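Zerkholm Regional Investment Survey: Frequently Asked Questions

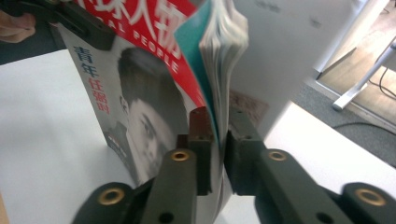
A magazine with a red band across the top of its cover

Last updated April 20, 2018

What is the Zerkholm survey?
It is a yearly survey of towns and districts that want to attract companies from abroad. It compares them on costs, workforce, transport links and the help they give to new investors.

Who runs it?
The survey is run by Trokivon, a research firm that works on business location. Mocanu, a market data company, supplies the figures on rents and wages.

How many places are covered?
This year's edition covers 234 towns and districts. They are split into 2 groups, those with their own airport and those without.

Where does the information come from?
Part of it comes from public statistics and part from a questionnaire sent to companies that have already invested. We received 1297 completed questionnaires. Replies from firms with fewer than 50 employees are counted separately – the results are in the annex.

Can a town pay to be included?
No. There is no entry fee and places cannot buy a higher position. Towns may pay for a more detailed report on their own results once the survey is out.

Our town is missing. Why?
The usual reason is that we did not receive enough replies from local employers. Send us your contact details and we will include you in the next mailing, which goes out in February.

What counts as a foreign investment?
We count new sites, and extensions to existing sites, where the parent company is based in another country. Share purchases and property bought to let are left out.

Can I see the full data?
The summary tables are free to download. The full data set is sold through Histov, our publishing partner, as a spreadsheet. Universities pay a reduced price.

May I quote the results?
Yes, if you name the survey and the year. Please do not reprint whole tables without asking first.

I think a figure is wrong. What should I do?
Write to the survey office with the page number and a source for the correct figure. Corrections are made in the online version only.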